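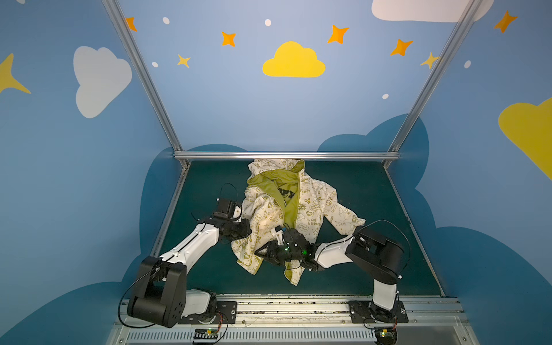 Bon, le pliage. Ça fait maintenant 3 mois que je me bats avec la même question : est-ce qu'une politique apprise par imitation peut se débrouiller avec un vêtement qu'elle n'a jamais vu, ou est-ce qu'elle récite juste ce qu'on lui a montré ? Jusqu'en janvier, je travaillais sur des torchons et des t-shirts unis, et j'avais fini par croire que le problème était presque réglé (ah, la naïveté). Et puis je suis passée aux vestes à capuche. Celle au motif vert olive, avec ses cœurs, ses étoiles et ses « It's Good to be Green » partout, c'est ma bête noire : dès qu'elle est en boule, la doublure ressort par l'ouverture, une manche part d'un côté, la capuche de l'autre, et le réseau doit décider où pincer au milieu d'un fouillis de petits dessins qui ressemblent tous à des plis.

Pour celles et ceux qui prennent le blog en route, la méthode s'appelle Lemma (c'est moi qui l'ai baptisée, j'assume). L'idée est assez bête. Au lieu d'apprendre d'un coup toute la séquence, du tas informe jusqu'au carré bien propre, on la coupe en étapes et on demande au modèle de prédire, en plus des mouvements, à quelle étape il se trouve. Étaler, orienter, rabattre les manches, plier. Quand la prédiction recule, par exemple parce qu'une manche a glissé, la politique a le droit de revenir en arrière. Mon ancienne version, Kiker, ne savait pas faire ça. Elle continuait droit devant, elle pliait consciencieusement un truc qui n'était pas étalé, et elle avait l'air très contente d'elle.

Côté données, j'ai 1 928 démonstrations en téléopération. C'est à la fois beaucoup (mes épaules s'en souviennent) et ridicule à côté de ce que d'autres équipes empilent. J'ai gardé les essais ratés puis rattrapés, alors qu'au départ je les jetais ! Grosse erreur. C'est justement dans ces moments-là qu'on voit comment sortir d'une mauvaise prise, et en les remettant dans le jeu d'entraînement j'ai gagné plus qu'avec n'importe quel réglage de taux d'apprentissage.

Les résultats, alors. Sur les t-shirts, Lemma et Kiker se tiennent dans un mouchoir, je ne vais pas vous vendre du rêve. Sur les vestes, la différence saute aux yeux : Kiker finissait un essai de temps en temps, Lemma en finit plus de la moitié, avec quelque chose que j'oserais ranger dans une armoire. J'ai entraîné avec 5 graines aléatoires différentes et l'ordre ne change jamais, ce qui me rassure un peu. Par contre la variance reste pénible, et une des graines est franchement mauvaise sur tout ce qui a une capuche. Je n'ai pas d'explication. J'ai regardé les cartes d'attention pendant une soirée entière et j'en suis sortie avec un mal de crâne.

Ce qui coince encore, c'est l'étalement. Une fois le vêtement à plat, le reste roule presque tout seul, mais pour y arriver il faut trouver deux bons points de prise en même temps, un par bras, et les deux bras ont tendance à se disputer le même bout de tissu. J'ai essayé de pénaliser les prises trop proches l'une de l'autre. Ça marche… jusqu'au moment où il faudrait vraiment pincer les deux épaules d'un petit vêtement, et là les bras font des manières et n'osent plus s'approcher.

Prochaine piste : Tovov, un petit module qui propose des paires de points plutôt que des points séparés. Le code tourne, les courbes descendent, je n'ai encore rien testé de sérieux sur les bras. Il me reste aussi 6 vêtements mis de côté depuis le début pour l'évaluation, auxquels je n'ai pas touché (c'est dur, il y a un gilet qui me fait de l'œil). Je nettoie le dépôt cette semaine et je mets les configurations en ligne dès que les chemins en dur auront disparu, il y en a partout, c'est une honte.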